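Handling Cells: Setup and Care
Unit 5 notes: The wrist camera and fingers on the Rilgate plate cell

Course leader: Keerthana Shetty
Bench sessions: Chandrasekhar Kurup
Revised July 2026

Read these before the bench session and bring them with you. The arm itself was covered in Unit 3 and the safety circuit in Unit 4, so neither is repeated. You need to have signed the cell sheet before you open the guard.

5.1 What the cell does

The Rilgate cell picks up plastic plates from a flat surface and puts them in a rack. It has one arm, a two-finger gripper and a small camera fixed at the wrist. The camera moves with the gripper, so the fingers are always in its view, in the same part of the picture. We use that a good deal in the checks below.

Most of the stoppages in last year's log came from the fingers or from the light. Very few came from the arm. When the cell misses a plate, students tend to go straight to the taught positions and start changing them. Leave the positions alone until you have been through 5.2 to 5.5 in order.

5.2 Cleaning and fitting the fingers

Stop the cell, lock off the air and hang your tag on the valve. Open the gripper by hand.

Wipe both fingers with a dry lint-free cloth, working from the base towards the tip. If there is grease on them, use a cloth dampened with the mild cleaner from the blue shelf and dry them afterwards. Do not use solvent. Look at each tip for chips and for rounding of the square end. A chipped finger comes off and goes in the repair tray with a label giving the date and your initials.

Fingers are changed as a pair. Fit the left one first, push it fully on to its seat and start both screws before tightening either. Do the same on the right. Close the gripper slowly by hand and check that the tips meet squarely. If one tip is higher than the other, the finger is not fully seated or there is dirt behind it. Take it off and clean the seat. Do not pack it with tape, which was found on this cell in February and cost us most of a session.

5.3 Checking the camera view

Move the arm to the hover position above the plate at slow speed and open the gripper. Bring up the live view on the panel.

Look at the fingers before you look at the plate. They should come in from the bottom left and bottom right corners and lean slightly towards each other, with their tips level and clear space between them. If one tip sits higher in the view, go back to 5.2. If both are level but the pair has moved to one side, the camera bracket has probably been knocked and needs resetting (5.6). 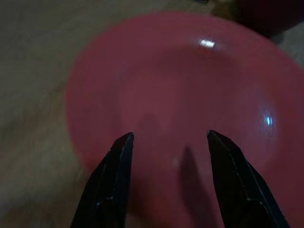

Fig. 5.1 Wrist camera view with the gripper open over a pink plate. The finger tips are level. Note the finger shadows and the two bright reflections.

The plate is softer in the view than you might expect. The cell does not need to read fine detail on it. It needs the outer rim, and it needs enough difference between the rim and the surface to follow the curve. In Fig. 5.1 the left side of the rim is easy to follow against the beige. Make a habit of finding the part of the rim you can trace most easily, and compare it with the outline the software draws.

Anything else that shows past the rim should be noted in the log, even when it is well away from the fingers. A dark shape that touches the rim in the view can be taken for part of the plate.

5.4 Light

Glossy plastic gives two kinds of trouble.

The first is glare. A bright spot on the slope of the rim, or a streak on the wall of the well, can be brighter than anything else in the view. The software may take its edge for the edge of the plate. Turn the lamp head a little at a time and watch the spot move. You will not get rid of it altogether. Aim to keep it off the outer edge.

The second is shadow. The fingers throw shadows into the well and these move with the arm. A shadow inside the well does little harm. One that lies along the outer edge can hide it.

Set the lamp dial at 60 to begin with. If the view is still dim, check that the diffuser is clean before you turn the dial up, as more light also means stronger glare. Write the final setting in the log.

5.5 Trial picks

Run 12 picks at slow speed with the guard closed, turning the plate a little between picks. Record each one as clean, slipped or missed. Slips usually send you back to the fingers, and misses to the view and the lamp. If the results are mixed, do the fingers first.

5.6 Resetting the bracket

Only with Chandrasekhar or Hidayah Sutanto present. Slacken the two clamp screws, bring the fingers back to the marks on the panel overlay and tighten the screws by turns. Repeat 5.3 and 5.5 in full.

For the log

Hand in your log page with the lamp setting, the state of each finger, the trial pick results and a sketch of the camera view with the glare marked on it. Pages without a sketch will be returned.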